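Clorkov entra en el consejo asesor de energía y esta vez hay calendario

Buenas noticias para quienes llevamos años pidiendo que la industria se siente a hablar en serio con el Gobierno: Hanneke Koster, directora general de Clorkov, presidirá el nuevo consejo asesor de energía e industria. ¡Y con reuniones fijadas de antemano! Serán 10 al año, la primera en julio, y las actas se publicarán completas.

Koster dirige una plantilla de 3768 personas y conoce bien las dos caras del asunto, porque Clorkov fabrica turbinas y también compra muchísima electricidad. La acompañará Joris Mulder, de Dierckx, que ya ha pedido empezar por los permisos de conexión a la red (hay unos 1312 pendientes, una barbaridad).

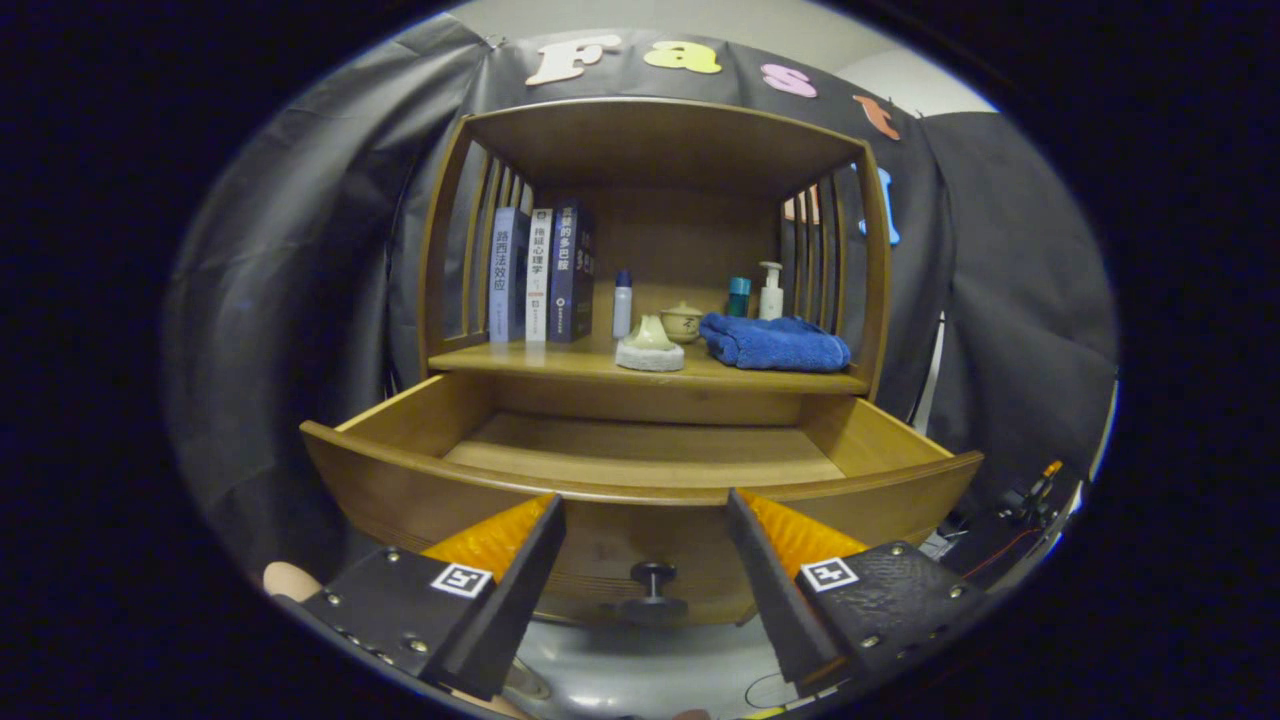

Mulder quiere además que las empresas del consejo declaren cada ayuda pública que reciban, por pequeña que sea. Koster está de acuerdo y Havis, el tercer miembro, responderá antes del verano. La sesión inaugural será en Ciltness, a las nueve de la mañana, y podrá seguirse en directo.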